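Shop > Table Things > Gallery: bowls, cubes, paper

Red Bowl, White Sheet: a short gallery

I should admit at the start that I don't believe most of what is said about tabletop sorting sets. Dindetti sells one, Plasten sells one, and the pitch is the same in both catalogs: put out a bowl, put out a few blocks, and the work surface will somehow organize itself. Sigrun Granström has used the Plasten set for two winters and swears by it. I have seen her desk.

My own doubts are mostly about the bowl. A round bowl wastes the corners of any drawer you try to keep it in, and a cube never sits flat against a curved side. The catalog says the large one holds 800 grams of "small goods." Small goods of what kind? Buttons and lead shot are not the same thing. I wrote to ask and got a reply, ticket number 1644, thanking me for my interest.

The sheet of paper is Quang Trình's idea. He lays one down before any small work and says it stops things from getting lost in the grain. I can see the sense in it on a dark table. On pale wood I'm less sure, and a sheet that has been folded never goes quite flat again. He also says to tape it at all 4 corners, advice he doesn't follow himself.

Both pictures have the pale wood, the white sheet and a red bowl.

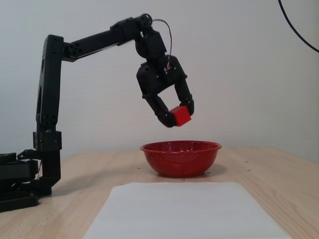
The red cube over the bowl, pinched at a slight tilt. Glossy finish, which I wouldn't have picked for something that is meant to be gripped. 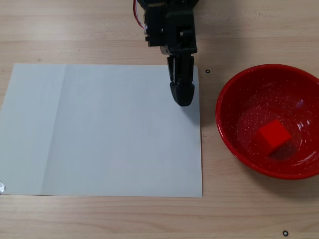
Blank sheet with a faint crease down it, bowl off to the right. I would have used a fresh one.

As for whether any of this beats a shoebox lid, I remain to be persuaded. Giáp makes a square tray with a raised lip, and Fanar has a shallow one in gray that stacks. I've asked for both and will put them up in October if they arrive, along with whatever Sigrun has to say in defense of round ones. She has promised me almost a full page on the subject. Quang wants it noted that he prefers the heavier paper, and that the cheap kind curls by noon.

Last updated: October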